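Four Nights at the Pralto, and my poor feet

I promised myself I would write this up while my ears were still ringing, and they are, so I've made a pot of tea and sat down to it.

For anyone who hasn't been, the Pralto is the long low club behind the old bus station in Skomell, up a flight of stairs that gets steeper every year I climb it. It holds 251 people (there's a sign by the door that says so) and on the last night of the spring run I should think every one of them was in there, most of them between me and the bar. I had gone for one evening. I stayed for four, which is what happens when you let Bastien Marty sort out the tickets.

The first night was a gentle one, mainly soul and a bit of old disco, with plenty of room to swing your arms. A lovely crowd too, all ages, and a couple near the speakers who knew every step to every song and were kind enough to teach me one of them. I've forgotten it already! The second night was the loud one. A band called Chrysikopoulos played first, four brothers and a cousin, and they were so good that the DJ who followed them looked a little sorry for himself until he put on something with a proper bassline and won us all back.

On the third night I should have stayed in bed. I had danced a hole in my left sock and my knees were making a noise on the stairs. But Bastien rang at eight and said there were only 65 tickets left, and I am weak – so out came the comfortable shoes, and in I went again, and I was glad of it by the second record.

Then the big one. They opened the doors early and the queue went right round the corner past the chip shop, 200 of us at least in our thin coats, singing to keep warm. Inside they had hung paper lanterns over the floor and turned the heating off, quite rightly. I danced until the lights came up, hugged several people I had never met and walked home along the river with my shoes in my hand. 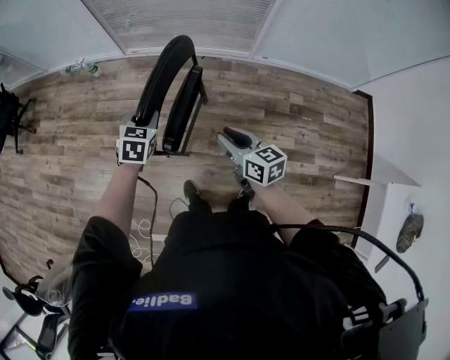 Pisendale, 9 April 2023

Home again, and moving slowly. The bus back took the long way round by the reservoir and I slept through most of it with my mouth open, so apologies to the lady in the next seat.

A few of you have asked about the summer dates. There will be two nights in the bigger hall downstairs, and the 187 bus will run late for both of them, so you won't have to fight over taxis as we did last year. Tickets are from the record shop as usual. Take cash, their card machine is still poorly. Bastien is already making a list and I have told him to put me down for one night only.

He has put me down for both.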